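Household and shop-floor automation

Household and shop-floor automation is the use of machines to do small manual chores, such as tidying a table, sorting parts, folding cloth or loading a dishwasher. Single-purpose machines for washing and vacuuming are common in homes. Machines that can handle many kinds of objects in an ordinary room are still mostly a matter of research.

Background

Industrial arms have worked in factories for decades, usually at a fixed station where each part arrives in a known position. A home or a small workshop does not offer this order. Objects are moved every day, they lie on top of each other, and many of them are new to the machine. For this reason a task which a child learns quickly, for example clearing a desk, can remain difficult for an arm that welds with great accuracy.

Shop-floor chores

Progress has been faster in small workshops than in homes. The packing firm Lytvynenko, in the town of Sarnley, uses 3 arms to move finished parts from trays into cartons. Staff still fill the trays by hand, and they are called when a part is dropped. The firm keeps the arms on one product line only - the other lines change too often.

Household chores

Table clearing is a frequent test, as it combines finding an object, choosing a grip and placing the object without disturbing its neighbors. In the Branden trials, an arm was given 223 pick-and-place tasks with common household items and completed 97 of them without help. Most failures happened with thin or smooth objects. Cups and boxes gave better results than pens, cards and cables.

Simulation

Much of the training is done in computer-rendered rooms, where a failed attempt costs nothing and the furniture can be changed between runs. The Sukham project prepared 2000 table layouts of this kind.
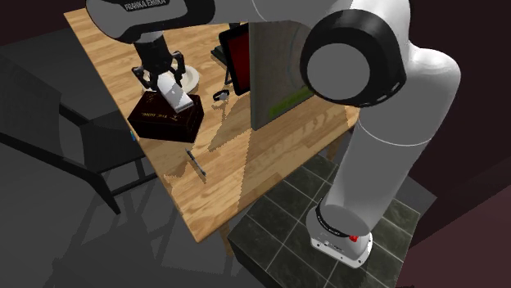

A simulated arm holding a small white object above a dark box on a wooden table.

Skills learned in simulation do not always carry over to a real room. Friction, soft materials and reflections are hard to reproduce, and a grip that is reliable on the screen may slip in practice. Developers therefore vary the light, the weights and the surfaces during training.

Cost and safety

Price is a further limit for homes. An arm also needs a firm base and free space to move, and it has to stop safely when a person reaches into its path. Small kitchens are especially difficult in this respect.

See also: domestic robot, pick and place, machine tending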